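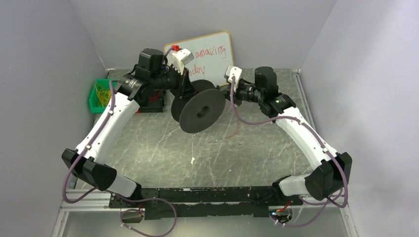 Coltia two-arm bench cell, enclosed, both arms on a common base bar.

The Coltia cell is supplied by Esfahani for light handling work on small parts and soft wire. This page covers what to order, what to budget and what to have in place before delivery.

Price and lead time

The two-arm cell is listed at 1833 per unit, excluding tax and carriage. Lead time is 10 working days from the Lallton depot. A single-arm version is available to order but cannot be converted later, as the base bar is a different part.

Carriage is quoted separately. Orders placed in February ship after the annual stock check.

Fingers and consumables
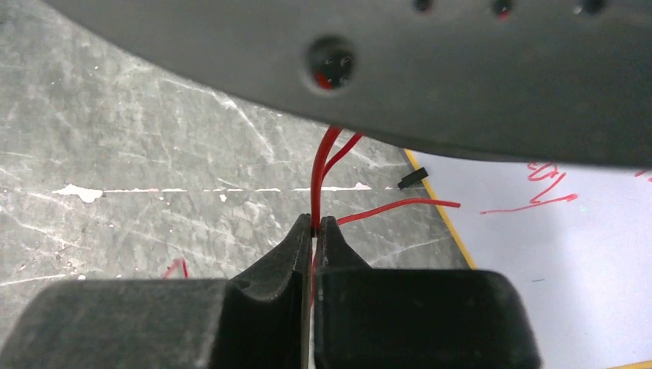 Fingertips should be budgeted as a wear item. Thin hookup wire needs the narrow tapered tips; the wide pads supplied for boxed goods will not hold it reliably. Tips are sold in pairs at 59 per pair, and both should be changed together so that they close square. Order one spare pair per arm with the cell.

Spare cables are stocked in one length only. Allow enough slack for the full sweep of each arm, and keep the loops clear of the connector boards at the base.

Floor panel

The standard panel is plain. Patterned panels are accepted, but customers using wrist cameras should run a trial on their own surface first, particularly with thin or glossy parts. Scratches do not affect the warranty. 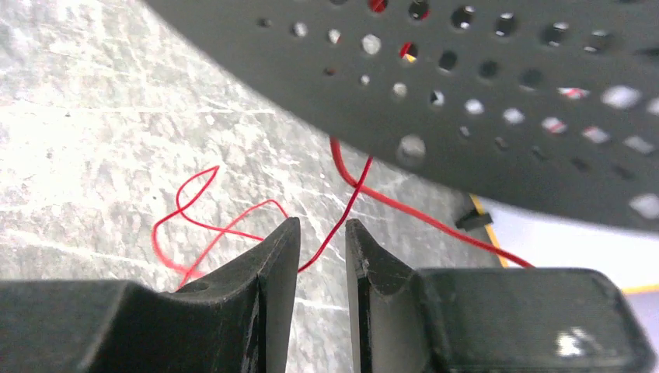
Site planning

Allow 60 cm of clear bench behind the enclosure for access. The bench must be level and must not share a frame with a press or compressor. Two mains sockets are required. Lighting should be even across the panel; a strong lamp on one side gives hard shadows under the wrists.

The Cluvlow control package is licensed per cell and renewed yearly. It is not included in the list price and should be entered as a running cost.

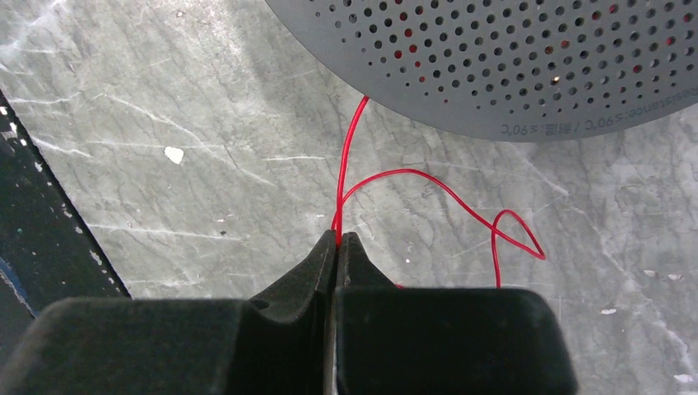 Technical Sales Editor, Esfahani

Wire handling trials can be booked before purchase. Send a sample length and a note of the insulation type. The trial fee is deducted from the invoice if an order follows within 60 days.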